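Data Collection Operators, Kitchen and Surface Tasks
Ulel, Ondstead site

Ulel is hiring operators to record examples for Rovar, our learning system for household arms. You guide the arm by hand controls through short tasks such as picking up, wiping, folding and putting away, and the system learns from the recordings. The set stands at 3654 accepted episodes. We want another 782 by the end of October.

What you will do
Run assigned tasks at one of the 2 Hegazy stations, usually in blocks of 500 seconds with a break after each.
Reset the work surface between episodes according to the task card.
Mark each episode as good, failed or unsure, and write one line on any failure.
Report worn fingertips, loose cables and camera faults to the shift lead.

What we ask for
Steady hands and patience with repeated work. You will do the same reach many times from different starting points.
Clear written English for the episode notes.
Able to stand for most of a four-hour shift.
No robotics background needed. Training is paid and takes three shifts.

Failed attempts are kept if they are labeled correctly, so please don't apply if you would be tempted to tidy up your numbers. Pay is hourly and does not depend on how many episodes pass review.

You will work mainly from the wrist view on the monitor. Most surface tasks start with the fingers open and nothing between them, over a plain white surface like this one.

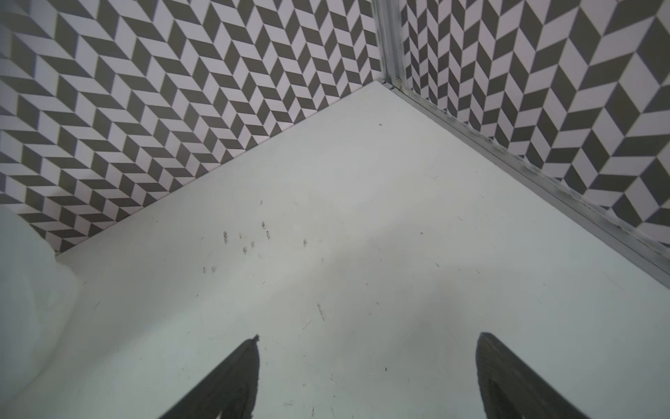 Rutilio Trujillo says the first week is slower than people expect, and that he would tell anyone starting out to stop watching their own hands and keep their eyes on the monitor. He also says the notes take longer than the driving until you learn the short forms.

To apply, send a resume and a few lines on any repetitive manual work you have done to Ximena Cortés at the Ondstead front office by 19th May. Say whether you prefer mornings or afternoons. Applicants we want to meet will be asked in for a one-hour paid trial at a station.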